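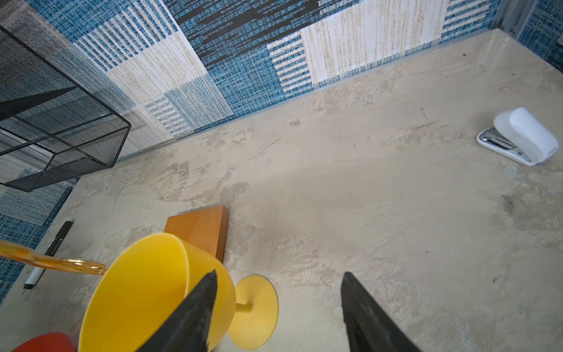 Busy patchwork wallpaper, plastery table, and a lot of yellow. How do I make this corner feel calmer?

Posted by Inger Vestergaard, 5 Feb 2019
Viewed 2,337 times

Hello everyone, I've been reading this site for ages and have finally worked up the nerve to post. I have a small corner that is supposed to be half craft table and half pretty spot, and it isn't doing either job very well.

The wallpaper was my choice and I still love it, so please don't tell me to strip it! It's the patchwork kind, big rectangles in deep blue that looks woven, then white with thin blue stripes, then cream with faint tan streaks, and a very dark navy band running through. The table has one of those beige hand-troweled looking tops, all swirly and mottled, with a few faint cracks in it. On top of that I keep my odds and ends: a black mesh desk tray, a white stapler, a wooden block, a yellow plastic goblet that my sister's kids play with and that is forever lying on its side. And then there is the good stuff, which is also yellow. I seem to buy yellow without noticing.

My husband says the wallpaper and the table are fighting each other. I think it's more that the small things have no home. We've lived in Ludley for 16 years and I've rearranged this corner more often than the rest of the house put together, so I would be very grateful for fresh eyes. My mother-in-law is coming to stay in March and I'd love to have it settled by then.

Two things I'd like to know. What would you keep out and what would you put away? And does the table top need some kind of sealer? I do use glue and a bit of paint on it.

Bent Kárason

Hi Inger, and welcome! I think you've answered half of it yourself, and I agree with you over your husband (sorry to him). A beige top is about the quietest thing you could put next to that wallpaper. I had a glossy red table against a striped wall for years, so believe me, I know what fighting looks like.

What I would do is split the corner in two. One end is for working and the other end is for looking at, and nothing is allowed to wander across. At the working end, put the mesh tray down flat and make it the home for the stapler, the scissors, the tape and whatever else you reach for. Black goes nicely with that navy band, so it won't shout. The wooden block could stay out if you use it as a weight for gluing. The goblet I'd put with the toys, or stand it up and keep paintbrushes in it if the kids can spare it.

Then the looking end. Yellow against blue is a lovely old combination and I wouldn't apologize for it. The trick, at least in my house, is to keep the yellow pieces close enough together that they read as one group, and to let one of them be clearly the biggest.
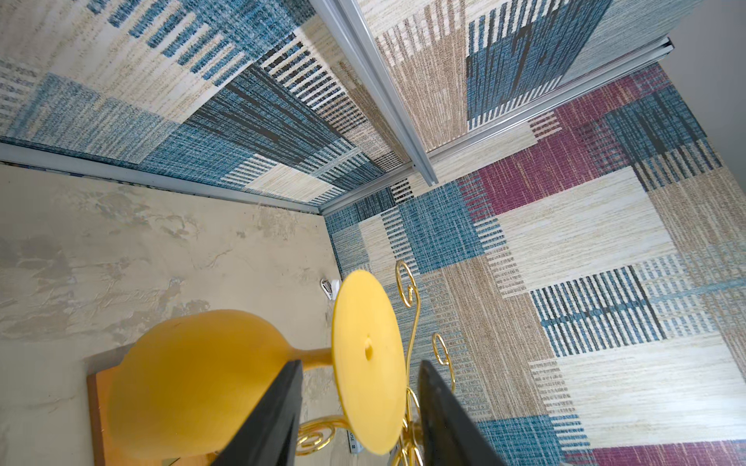
A fat round vase with a narrow neck is perfect for that, and I'd leave it empty or give it one tall dry branch at most. Put the gold scrollwork piece with the yellow disc right up beside it, almost touching, so the curls get a plain matte surface behind them. Curly wire gets lost in front of a pattern. In front of a smooth yellow vase, or the concrete-looking wall, you can see every loop. Oh, and there's a little white label down by the disc that I would peel off before your mother-in-law arrives. Warm it with a hair dryer first and go slowly, in case it's stuck to the gold part.

If you have anything else in warm brown wood, leave it nearby. It ties the gold in.

Khôi Khổng

Bent covered the decorating, so I'll take the table. It depends what the top is made of. If it's real plaster or a cement skim, then yes, seal it, glue and paint will soak straight in. Put a drop of water somewhere it won't show and wait a few minutes. If it goes dark, it's thirsty. If the drop just sits there, it's already sealed or it's a printed surface, and then all you need is a damp cloth.

For a thirsty one I'd use a matte water-based sealer, 2 thin coats, and let the first dry overnight. Try it underneath or on a back edge first, some of them turn beige a bit orange. Faint cracks I would leave alone unless you can catch a fingernail in them.

And get a cutting mat for the glue days whatever the test says.

Fabian Trummer

Paint the table navy. Did mine and never looked back.

Inger Vestergaard

Thank you all so much, what a kind bunch you are! I'm going to do the water drop tonight, and the label is coming off too – I'd stopped seeing it. Fabian, I read yours out loud at dinner and my husband is now entirely on your side, so I may have to hide the paint.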